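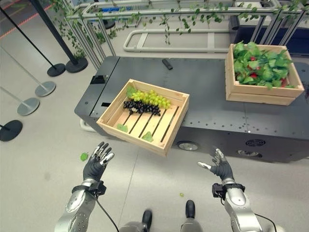 Figure 4. Humanoid with both hands open beside a slatted crate holding green and black grapes.

4.2 What the rules leave out

The handling guideline drafted by Štefanec and Garcia runs to 114 clauses, and 3 of them concern soft produce. We doubt that is enough. Clause titles such as "gentle grasp" and "stable release" sound strict, but neither comes with a test a second lab could repeat. We applied the March draft to 290 trials at the Godwood site and had two raters score each one. They agreed on 171.

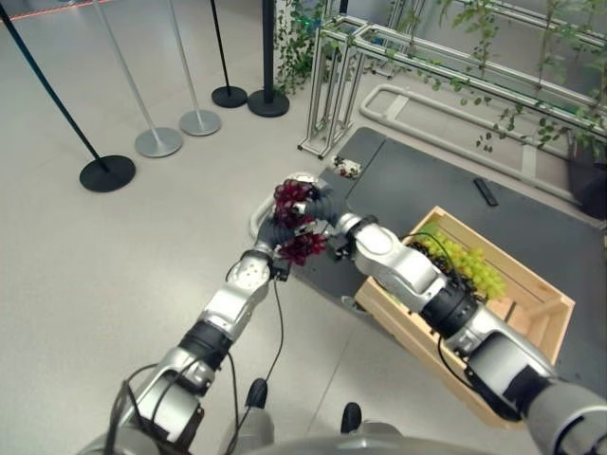
Figure 5. Two-handed hold on a bunch of dark red grapes near the corner of a crate.

Most of the disagreement came from two-handed holds. The draft says the "primary hand" must carry the load and the other may steady it. Our raters often could not say which hand was primary, and the joint torque logs from the Trakier controller did not settle the matter.
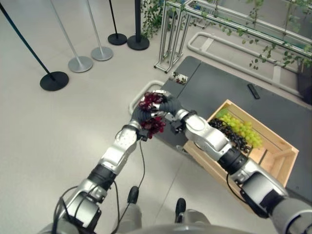
The draft also assumes that a work area can be declared clear before a trial starts. We are not convinced anyone checks this the same way twice. A remote control lying on the table behind the crate breaks the rule if the whole tabletop counts as work area, and is fine if only the crate does. Bouchard's older checklist at least asked for a marked boundary.

Supporters of the draft reply that raters improve with training. Perhaps they do. 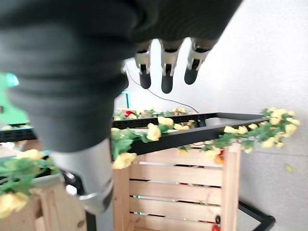

The Pullov raters had already been trained, though, and their scores spread as widely as ours. Until the terms are tied to something measurable, we would treat any claim of compliance with caution.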